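Moltbridge Laboratory Automation Group
Shared notebook, teleoperation bench
Entry for January, continued from the previous sheet
Entered by: R. Gamage
Present: I. Bhuiyan (operator), I. Probert (morning only)

Purpose of session

To continue recording demonstrations of the plate transfer task in the simulated cell by remote control, and to decide whether the demonstrations made with the old hand controller mapping may remain in the training set. The task is unchanged: approach the 96-well plate from above, close on its sides, lift, carry to the target position, lower, release, withdraw. The arm is to finish clear of the plate before the recording is stopped.

State at start

The set stood at 2,369 accepted demonstrations when the bench was opened at 8:40. The Cilloter hand controller was connected and zeroed against the fixture on the desk. The Pluler recording software was restarted once, as the joint log was being written to the old directory. The path has been corrected in the start-up file and the earlier log moved across by hand. Operators should still check the path shown in the status line before the first recording.

The translation scale was left at the value Mr. Probert set last time. Rotation is one to one about the vertical and locked about the other two axes until the gripper is within the approach zone.

Morning

Ms. Bhuiyan operated. The first recordings were discarded by agreement as warm-up. After that the work proceeded steadily, with a short rest after each block.

Two points were noted concerning the approach. First, when the operator corrects the yaw late, the left finger tends to arrive before the right and the plate is pushed sideways before it is held. The simulator tolerates this. The policy trained in the previous round had learned to do it deliberately, and in the replays it nudged the plate on nearly every attempt. Ms. Bhuiyan now corrects yaw at the top of the approach, pauses, and descends without further rotation. It is slower, but the replays are a great deal cleaner.

Second, the pause itself. Dr. Bhattacharjee had asked in her review comments that operators avoid standing still, as the policy tends to learn to hesitate and on occasion never resumes. We have settled on a compromise: the operator may hold position while squaring up, and the trimming script removes any stretch in which commanded motion stays under the threshold. The script keeps a few steps at either end so that the velocity does not jump. I compared trimmed and untrimmed versions of the same recordings and could find no fault with the joins.

Mr. Probert raised the question of the grip force channel. It is recorded but not used in training at present. He would prefer that it be included, and I have no objection provided the older demonstrations, which lack it, are handled in a consistent manner. To be put to Mr. Talukder.

Hand-guided recordings on the real arm

A short comparison was made before lunch with the arm on the Howlader bench. With gravity compensation on, Ms. Bhuiyan led the arm by the wrist through the same transfer 5 times. The motion is smoother than anything we obtain by remote control, and the lowering phase in particular is excellent. The difficulty is the one recorded in earlier entries: the operator's hand and forearm enter the overhead camera view, and the wrist camera picks up a sleeve on most runs. Joint data from these runs has been kept. The video has been marked as unsuitable for training and should not be copied to the shared set.

If hand-guided data is wanted in quantity, the recorded path should be replayed by the arm on its own and the cameras recorded during the replay. This doubles the time per demonstration. Not recommended for the present round.

Afternoon

Work resumed in simulation at 1:15. Plate position and yaw were varied at each reset. Lighting was left at the default for the first block and varied thereafter.

The wrist view was checked against the calibration after the new gripper model was loaded. Both pads stay in view on either side of the plate, and the column letters along the near margin remain readable, though blurred. The row marks on the left margin are not. As no part of the present task depends on reading the rows, the resolution has been left alone.

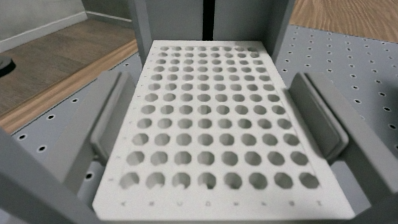
Must the operator work from the wrist view only, or may the overhead view be used as well?

The wrist view is to be used for the final descent and the closing of the gripper, and the overhead view may be used freely up to that point and again for the carry.

Rejected recordings were reviewed at the end of the block. Most were releases made slightly too high, where the plate drops onto the surface and settles at an angle. A small number were stopped before the arm had withdrawn. The latter can be avoided if the operator waits for the tone.

Totals

The accepted set stands at 2,627 at close. A held-out group of 200 has been set aside for evaluation and is not to be trained on. Its list is in the same folder as the trimming script.

Decision on old mapping

The demonstrations made under the old mapping will remain for now, flagged in the index. Mr. Talukder is to train once with them and once without, using the same seed, and enter both results in this notebook.

Open items

Grip force channel: Talukder, with Probert.
Late yaw corrections in the earlier blocks: Gamage to mark them by script and pass the list to Bhattacharjee.
Controller drift on the vertical axis, slight, noticed after 3:30. Re-zero between blocks until the cable has been replaced.

Bench closed and controller stowed at 4:50. R.G.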